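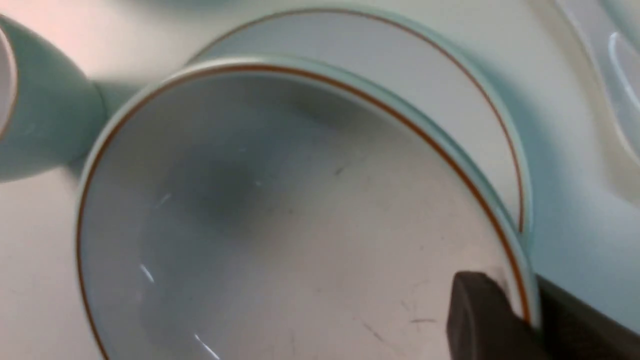

## About Pilberg

We look after robot cells that handle dishes. Plenty of firms will sell you one that "runs itself" – we haven't met it yet.

Aisling Mac an tSaoi and Hiu-tung Tseng started Pilberg after two years of fixing other people's installs. Most of our work is still plain upkeep on one cell at a time. At Clernell we check the fingertips for wear, wipe the wrist camera and redo the grip force on glazed bowls, where a setting that's fine on one rim can slip on the next.

We don't quote uptime figures. We do answer within 24 hours, and we'll tell you if a cell isn't worth repairing – even if we set it up.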